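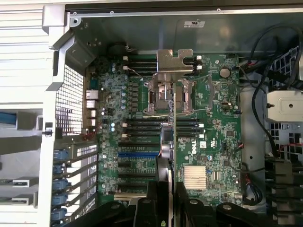

Reviews of leave-in hair products are long, informal and full of spelling variants, and they need a fair amount of cleaning before they can be compared. We collected 2573 reviews of curl creams and leave-in sprays from the public pages of the online retailer Skostotden. The retailer sells two lines that were of interest to us, Pukik and Onari, and nearly all of the text concerns one or the other. Cleaning and matching are light jobs for a modern computer, but the comparison of every review with every other review is heavier, and for that step we used a desktop workstation. Boards of this kind, such as the green Dell board in Figure 1, have the processor socket in the center and banks of memory slots on either side of it, so memory can be added when the comparison table grows. The review texts themselves take up very little room.

3.2 Cleaning the reviews

Reviews were kept if they described at least one use of the product by the writer. We removed texts that dealt only with delivery, packaging or price, and we removed repeats of the same text posted under both a spray and a cream. After this step 2000 reviews were left, and all results in Section 4 are based on them.

Spelling was made uniform for the words that matter most to the question. Writers use "detangle", "de-tangle" and "get the knots out" for what we took to be the same thing, and "slip" is used both as a noun and in phrases such as "slippy" or "no slip at all". Words for hair type were left as written. Some writers give a curl pattern code, others say only "my thick hair" or "my daughter's hair", and turning the second kind into the first would mean guessing.

Emojis were replaced by a short label and kept. A row of the same emoji was counted once.

3.3 Word list

The word list has 53 entries. It was built from the reviews themselves by reading a random set of them and writing down each word or short phrase that described how the hair felt, looked or behaved after the product was put in. Entries were then put into groups: softness, hold, shine, buildup, scent and ease of combing. Scent was not part of the original plan. It was added because so many writers bring it up first, before they say anything on the hair.

A few entries belong to more than one group. "Crunchy" is a complaint in most reviews of creams, but some writers want a firm cast that they can scrunch out later, and for them it is praise. "Heavy" has the same problem. Writers with fine hair use it for a product that flattens the roots, while writers with coarse hair may say a cream is "nice and heavy". We marked these entries as mixed and had them coded by hand in every review where they appeared.

3.4 Hand coding

Two coders read the mixed cases separately. Each coder saw the review text but not the star rating or the product name. They marked the use of the word as positive, negative or unclear, and they were told to choose unclear whenever the sentence could be read both ways. Where the coders disagreed, the case was discussed and either settled or moved to unclear.

The coding sheet is adapted from the Rahman sheet, which was written for shampoo reviews. We took out its items on lather and rinsing and put in items on layering, that is, whether the writer used the product under or over a gel or an oil. Layering turned out to be hard to code. Many writers list everything they used on wash day in one sentence and then praise or blame the result as a whole – "this plus my usual gel and a bit of oil and my hair was SO soft" – and the part played by the leave-in cannot be separated from the rest. Such reviews stay in the data but carry a layering flag, and the main comparisons are reported with and without them.

3.5 Limits of the material

People who post reviews are a self-chosen group. They may be happier or angrier than other buyers, and many write after the first or second wash, when buildup has had no time to show. The date of purchase is not given on the pages, so we cannot tell early reviews from late ones unless the writer says so. Weather is another gap. Humidity affects hold and frizz, and the reviews seldom mention it. Most of the texts that do were posted in September, when writers compared their hair with how it had been over the summer.

Product formulas may also have changed over the period covered. Several writers complain of a "new formula" in the Onari cream, but the retailer's pages do not record such changes, and we made no attempt to divide the reviews on that basis. The pages were last read on March 23, 2025, and reviews posted after that date are not included.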